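Flurness (robot demonstration collection)
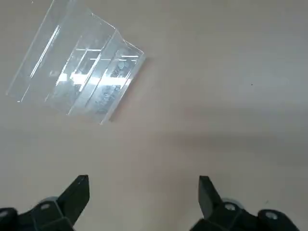

Wrist camera view of a transparent tiered object on a tabletop, with both gripper fingers in view.

Flurness is a collection of recorded robot demonstrations used to train systems that learn manipulation by imitation. It was begun in January at the Tureck workshop under Danica Murín and covers household and shop-counter objects handled on a tabletop. As of September 12, 2022, it held 444 accepted demonstrations.

Collection

An operator guides the arm through a complete task while the wrist camera, joint positions and gripper opening are recorded together. Objects are moved and turned between recordings so that the system does not learn a single starting position. Each of the 11 task groups has its own written instructions. Recordings with dropped camera data are discarded.

Transparent objects

A separate group of 69 demonstrations is devoted to clear plastic and glass. Such objects are difficult for camera-based systems: the surface behind them shows through, and bright reflections may be mistaken for edges. Lighting is deliberately left uneven in this group.

See also

Anov gripper
Yao labeling method
Learning from demonstration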